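The Ferry Clerk

The last boat to Jikdale left at twenty minutes past five in winter, and the clerk locked the ticket window as soon as it was clear of the pilings.

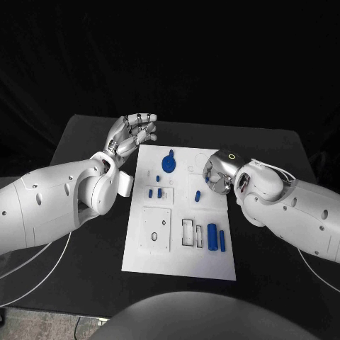 She had sold tickets on the Rollivgate side for most of her working life. The booth was built in 1937 and it had one window, one stool and an electric heater that smelled of dust when it first came on. In February she kept her coat on until noon. She kept a second pair of shoes under the counter and changed into them when she got in, and she changed back before she walked home along the seawall.

The company had been called something else when she started. Then it was Peeters, and the boats were painted green. Now there was going to be a bridge, and the company had sent a letter saying that the service would end when the bridge opened and that she would be paid through the end of that month. The letter was polite. She read it on the stool, folded it, and put it in the drawer with the rubber bands.

People asked her what she thought of the bridge. They asked it through the window while they were getting their money out, and she said it would be quicker. That was true. The crossing took 20 minutes in good weather, and with the bridge a person could drive it in less time than it took to board.

A man came to the window that winter who wanted to buy a ticket for a date that had already gone by.

He was old and dressed well, with a scarf tucked into his coat. He asked for a one-way to Jikdale, and when she reached for the roll he said no, he wanted one for the fourth of the month, if she had any left.

"It's past the fourth," she said.

"I know that. I missed it."

She told him the tickets weren't dated. A ticket was good on any boat. He could have one now and go on the next sailing, which was at ten past three.

"I don't want to go now," he said. "I wanted to go then."

There was a woman behind him with a stroller and a bag of groceries, so the clerk tore a ticket off the roll and slid it to him and told him the price. He paid it. He looked at the ticket on both sides, put it in his glove, and walked back up the ramp to the street. The woman with the stroller bought a round trip.

The clerk thought about it that evening while she was washing a pan. She decided he was confused, and then she decided he hadn't seemed confused.

He came back the next week, at the same time of day. It was raining and there was no line. He asked for the same thing.

"I sold you one already," she said.

"I gave it away."

"Who to?"

"A boy on the street. He said he'd never been across."

She had the heater going by her ankles. She asked him what was on the fourth, and he stood there with the rain running off his hat and told her. His brother had lived in Jikdale, up behind the cannery. They had not spoken for a long time on account of a house, their mother's house, and who had paid for the roof. Then in the fall the brother had written and said to come for lunch on the fourth. He had gotten as far as the ramp. The boat was in. He had watched it load and he had watched it leave, and then he'd gone home and heated up some soup.

"You could go next time he asks," she said.

"He died on the ninth," the man said.

She didn't say anything to that. She tore off a ticket, and when he tried to pay she pushed the money back under the glass. It was against the rules and the drawer would be short, and she put in the difference out of her own purse after he'd gone.

All that month she looked for him. He didn't come, and she sold tickets to the people who worked at Vemetent, the big store on the Jikdale side, and to the high school kids, and to a couple who rode over and back twice without getting off. The bridge got longer. From the stool she could see the near half of it, and a crane that swung around in the mornings and stood still after lunch. The men who worked on it took the ferry home. They were nice about it. One of them brought her a doughnut in a napkin.

The deckhand told her he was going to drive a truck. The captain had a cousin with a charter boat down the coast and would go there. They asked what she was going to do, and she said she would see. She had a little put by. Her sister wanted her to move in, but her sister kept the television on from the time she got up, and the spare room looked out at a wall.

She started cleaning out the booth a drawer at a time. There were pens that didn't write and keys that didn't fit anything. There was a tide table so old the cover had gone brown. Under the counter, behind the spare shoes, she found a box of tickets from before her time, printed on stiff gray card. Those ones were dated. Each had a blank line at the bottom, and next to the box there was a rubber stamp with little wheels on it for the day and month.

She turned the wheels with the end of a pen. They were stiff, but they turned. The pad was dry, so on her break she walked up to the drugstore and bought another.

She kept the ticket in the drawer on top of the letter. It was number 3822. She had stamped it for the fourth, and the first try had come out smudged, so this was the second.

He came in the last week. He had on the same scarf. It was a cold, bright afternoon, and there was a crowd on the ramp because people had begun riding the ferry just to have done it one more time. He waited his turn. When he got to the window he didn't ask for anything. He just took off his gloves.

She passed it through to him.

He held it out at arm's length to read it, and then up close. A boy behind him said, "Come on," and the boy's mother told him to hush.

"What do I owe you?" the man said.

She looked at the price printed in the corner of the card. "Ninety cents," she said.

He counted it out in coins. She took it, and he went down the ramp with the others. She had to sell to the boy and his mother and the rest of the line, so she didn't see him get on. When the line was gone she leaned over the counter to look. The deckhand was bringing in the rope. He was collecting tickets in his cap, as he always did, and she saw that he was holding one of them apart and turning it over.

The boat backed out, swung around, and went. There were people all along the rail in hats and she couldn't tell one from another at that distance.

At the end of the shift the deckhand brought up the cap and emptied it on her counter, and she counted the tickets into the envelope for the office. The gray one wasn't there.

"There was an old fellow had a funny one," the deckhand said. "I didn't know if we took those."

"What did you do?"

"I let him on. He wanted to keep it after, so I let him keep it." He scratched his neck. "Is that a problem?"

"No," she said.

"He asked me if the road behind the cannery was still steep. I said it was."

"Did he come back over?"

The deckhand thought. He had made three more crossings since then, all of them full. "I couldn't tell you," he said. "I only look at them getting on."

She put the ninety cents in the drawer, where it made the total come out wrong, and wrote the wrong total on the sheet. Then she turned off the heater, changed her shoes, and pulled down the shade. It was dark out already. They had started testing the lights on the bridge, and they were on as far as the middle.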